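The small bag that costs more

Dec 11, 2025
By Yung-ching Tsang

My local supermarket, a Norberg, moved its snack aisle around in May. The big bags went down to ankle level and the small ones came up to eye level, with a green sign reading "Just Enough". I have been sour about that sign ever since.

The idea behind it is an old one. People eat what is in front of them, so put less in front of them and they'll eat less. Sell the chips in little bags, the biscuits in twos, the lollies in tubes you could hide in your fist. We get healthier, the company gets to look responsible, and everyone goes home happy. I don't buy it, or I buy it about as often as I buy the multipack, which in our house is more than I'd like to admit.

Start with the price. The ticket on the shelf gives you the cost per 100 grams in grey print you have to crouch for. On the day I bothered, the small bags of Ukemach corn puffs worked out 31 per cent dearer by weight than the large bag of the same puffs, made by the same people and, as far as my tongue can tell, scooped from the same bin. You are paying nearly a third extra for somebody to stop you eating. I have a peg at home that does this job.

Defenders of the small bag say the extra money pays for self-control, and that self-control is cheap at the price. Maybe for some. My own experience is that a small bag is a thing you finish without noticing and then follow with another small bag. With the big bag there is at least a moment, somewhere past halfway, when you look down and feel a bit ashamed. Little bags take that moment away. Each one is a fresh start.

I asked a neighbour who packs five school lunches a day what she thought, and she told me I had never packed a school lunch. Fair enough. She wants something she can grab at seven in the morning with one hand, and she's welcome to it. What I object to is having her convenience sold to me as my virtue.

Then there's the rubbish. A large bag of Drevaritz pretzels is one wrapper. The multipack of the same thing is an outer bag with 17 wrappers inside it, and I have yet to see a kerbside bin in my suburb that will take any of them. They're too small to sort and too greasy to want. The soft plastics drop-off near the checkouts has had a sheet of paper taped over its mouth for months, saying the service is paused. Paused is a lovely word. My gym membership is paused.

I'd have more time for the health argument if the small packs were plain. They never are. The smaller the pack, the louder the printing — faces and colours and names that sound like a sneeze. A company that truly wanted my nephew to eat fewer corn puffs would not give the corn puffs a grin. It would put them in a brown bag and call them Ok. (I'd buy Ok. I think it would do well.)

And yes, people will tell me that the sizes have been studied. I'm sure they have. I would like to know who paid, how long anyone was watched, and whether they counted what was eaten in the car. Eating less at a table with a clipboard nearby is a different matter from eating less in front of the cricket on a Sunday-ish sort of evening, when the cupboard is only 2 steps away.

None of this needs a ban. Print the unit price as large as the real price, and make whoever sells 17 wrappers take 17 wrappers back. If the small bag still wins after that, good luck to it, and I'll find something else to crouch and mutter at. Until then the sign can come down.

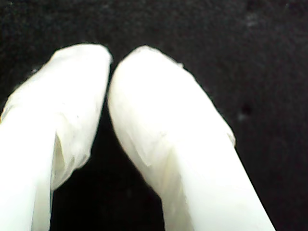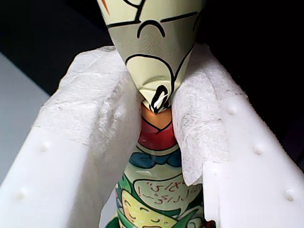
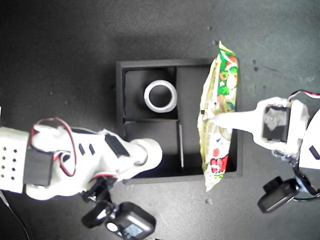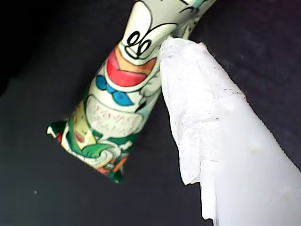 A package in the second picture, snack packs in the third and fourth.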